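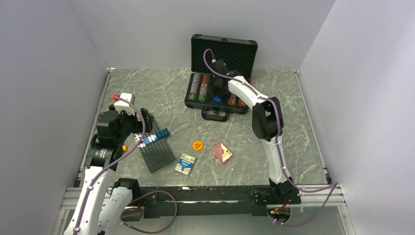 Good news for everybody who's been driving the long way to Prerkau: the Gerlach Street bridge opens again in June! I walked over to the town hall last night to hear the update (rain the whole way, thanks) and came home pretty cheerful.

Reinhold Weidemann from the roads office told us the new deck is in and the railings go up next. After that it's just paint and the load test. The bridge will carry cars and bikes both ways, plus a proper sidewalk on the Elel side, and I've wanted one of those ever since I moved here.

The 49 bus goes back to its old route the same morning, so the temporary stop by the bakery goes away. The 82 keeps its detour through Lallska a while longer while they finish the drains.

Parking came up too, of course, and we were there until nine. If you missed it, the plans are hanging in the library lobby, and you can leave a comment card at the desk until the end of the month.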